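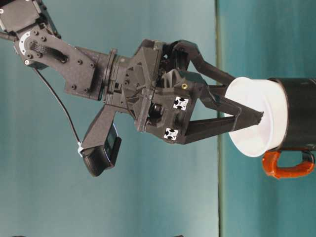

the mug, black with white rim and orange handle

Tea stains inside a mug with a white rim, how to shift them?
Posted by Darcy Beaudoin, 77 views

Got this mug in October from the Cormier shop, use it every day. Outside is fine, the black hides everything. Problem is a brown line on the white rim just where I drink, plus a ring inside about halfway down. Washing up liquid does nothing. Dont want to go at it with a scourer, had one before where the colour came off the handle and I'm fond of the orange. No dishwasher here. Any ideas? Need it sorted before my sister comes and judges me.

Sieglinde Kleinschmidt
Bicarb. Teaspoon in a saucer, few drops of water, make a paste. Damp cloth, rub the rim with your finger, go round a few times. Leave it ten minutes if its stubborn, rinse well. For the ring inside fill with hot water and a spoon of bicarb, leave overnight, then wipe. Have done this on all my mugs for years, never lost any colour. Keep the green side of the sponge well away from the handle, soft cloth only. If you're in a hard water area the ring will be back in a week or two, so do it little and often.

Wayne Bouchard
just drink coffee

Priit Toom
Denture tablet. One tablet, warm water right up to the top so it covers the inside of the rim, leave a couple of hours. Rinse twice or the next cuppa tastes of mint. Outside edge of the rim you'll still have to do by hand, bicarb like Sieglinde said. Wouldnt use bleach, some people do but I can always taste it after. Got mine in Sakis, bottom shelf near the toothpaste.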